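Home Blog About me Small shops Contact

Moving my shop pages to the small screen

I wrote before that I sell spice mixes from my kitchen in Vulham, and that my first website was made by me alone, in the evenings, with a lot of tea. It worked well on my laptop. In September my friend Eldana Ejigu tried to order two jars while she was waiting for the bus, and after a few minutes she sent me a message: "Where is the button?"

The button was there, but on her telephone it was under the long text about my grandmother. She had to scroll past the whole family history before she could pay. I was a little ashamed, because I had never looked at my own shop on anything smaller than the laptop.

So I began to look at the numbers which my host, Skaltari, gives to every customer. I had more than 200 visitors in that month and most of them came by telephone. Only 4 of those telephone visitors arrived at the payment page. I had thought my prices were too high, and I was already preparing a discount.

Mitiku Wako, who made the website for the bakery in Dralinness, looked at my pages with me one evening. He did not want to change the colours or the logo. He asked me to remove things. First went the moving banner, then the window that asked for an email address before a person had seen even one product. I defended this window for a long time – I had paid for it – but he was right and I switched it off.
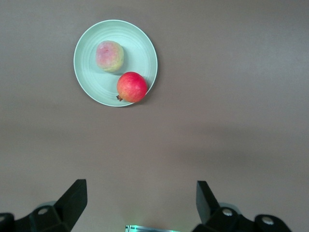 How long should a shop page take to open on a telephone?

Mitiku's rule is that a customer should be able to read the name and the price before she has time to put the telephone back in her pocket. On my old pages this was not possible with a weak signal. The files were made for printing and were very heavy, so I saved all of them again in a smaller size, each one under 200 kilobytes. It took me two evenings and it cost nothing.

After this I changed the order form. The old one asked for a title, a second telephone number and a company name, and I do not know why I wanted to know these things. Now it asks for the name, the address and the email. I also made the letters larger, and the payment button comes directly under the price. My grandmother has her own page now, with a link at the bottom for people who like to read.

I have looked also at Mfaume, the ordering app that some sellers at our market use. The monthly fee is not terrible, but the customer must install it first, and I think for a jar of spices most people will not do this. Perhaps I will try it next year, when I have more products.

Eldana has ordered again, this time from her sofa. She says the postcode box still opens the keyboard with numbers only, so she could not type the letters and had to paste them from a message. I have written to Skaltari about it and am waiting for their reply.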